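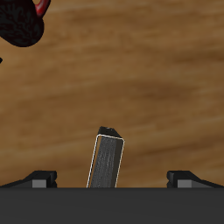 Ticket: Reports from the online scam form not reaching the duty queue
Opened by: Sunita Grewal, Vornirbridge station front office
Assigned to: Mohit Nautiyal
Priority: 2
Status: Resolved

Sunita Grewal, 8:15 a.m.
A man came to the counter this morning to ask about a report he made online. He paid a deposit for a rental apartment and the person who took the money has stopped answering. He has the confirmation email and a reference number, but I can't find the report in Jenix by reference, last name or phone number. Two more callers had the same problem yesterday. All of them used the public form under "Fraud and scams".

Mohit Nautiyal, 8:50 a.m.
Thanks. Please send me the three reference numbers. Don't ask anyone to fill in the form again for now, or we will end up with duplicates.

Sunita Grewal, 9:05 a.m.
Sent by internal mail. One of them sent the money by bank transfer and wants to know if the bank has been contacted. I took his details on paper and gave them to Trilok Kanaujia on the fraud desk.

Mohit Nautiyal, 10:20 a.m.
All three reports are saved on the form server, so nothing is lost. They were passed to Jenix and rejected. The log gives "category code not recognized". Theft and lost property reports are going through as normal.

The category list on the public form was changed in March. "Rental scam" was split off from "Online purchase scam" and given its own code. Jenix doesn't have that code. I've asked Yogesh Solanki, who looks after the Jenix tables.

Yogesh Solanki, 11:10 a.m.
Confirmed, the code is missing on our side. The request to add it was raised but left in draft. I can add it today. It needs sign-off from Morenike Fashola first – she owns the crime category list.

Morenike Fashola, 11:35 a.m.
Approved. Please route rental scams to the same queue as purchase scams.

Yogesh Solanki, 1:30 p.m.
Code added and routing set. Sent a test report through and it showed up in the fraud queue with the right category. Test report deleted.

Mohit Nautiyal, 2:15 p.m.
Re-sent everything that was rejected under this code, 40 reports in all. They are now in Jenix with their original submission times. Trilok, the bank transfer cases are flagged so you can take those first.

Trilok Kanaujia, 3:05 p.m.
Got them. The man from this morning is in there, and I've attached the paper note to his report.

Mohit Nautiyal, 3:20 p.m.
Rejected reports now send an alert to the support mailbox – before this they were only written to the log. Closing.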